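Unit 4 handout — Looking after the hand-held grippers (Parow pair)
Bring this to lab. Slides are on the Samarakoon page, wiring diagram not up yet, sorry.

Last time: the Pikitz arm cell, homing and e-stop. Today just the hand-helds. Same jaw idea, no motor, you are the motor.

Before you start
Both grippers on the bench, lens caps off, cards in. Check the serial sticker against the log sheet. Left-hand unit is 977. If the sticker is gone write it on tape, don't guess.

Finger pads
Ribs wear first at the tip. Run a thumbnail across — if it doesn't catch, swap the pad. Swap pads in pairs, always, even if the other one looks fine. 2 screws each side, snug, not tight, the inserts strip. Old pads in the bin marked Cunolham, we send them back for recasting.
Clean with a damp cloth. No alcohol on the rubber!! It goes shiny and then nothing stays put.

Jaw travel
Open fully, close slowly, feel for grit. Should close evenly, pads meeting at the middle. If one side leads, the link is loose on that side. Re-zero after any link work or the width readings are garbage. Log the full-open count; last good value was 1,047 and a small drift is ok.

Markers
Flat, clean, no lifted corners. A bubble under the square is enough to lose tracking at an angle. Reprint at the size on the sheet, matte paper only. Do not trim the white border (every year somebody does).

Lens
Blower first, then cloth. Wide lens so the edges go dark and tables look bent, thats normal and the calibration takes care of it. Redo calibration if the mount has been touched.

Check run
Pick up something flat with a rim, tray is good, one gripper on the near edge. Hold it level over the table, then tilt slowly.

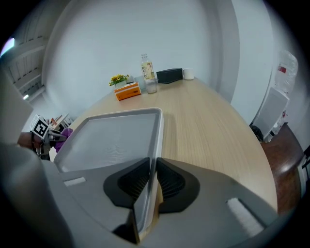

Watch for creep at the pads while you tilt. If it slides, go back to pads, then link, in that order. Then the same with the other gripper, something soft this time. Cloth shows up weak closing force better than anything hard.

Service interval is roughly 200 hours of use, sooner if the pads look polished.

To hand in: log sheet, both serials, full-open count before and after. Skim the re-zero section agian before lab, it's on the quiz.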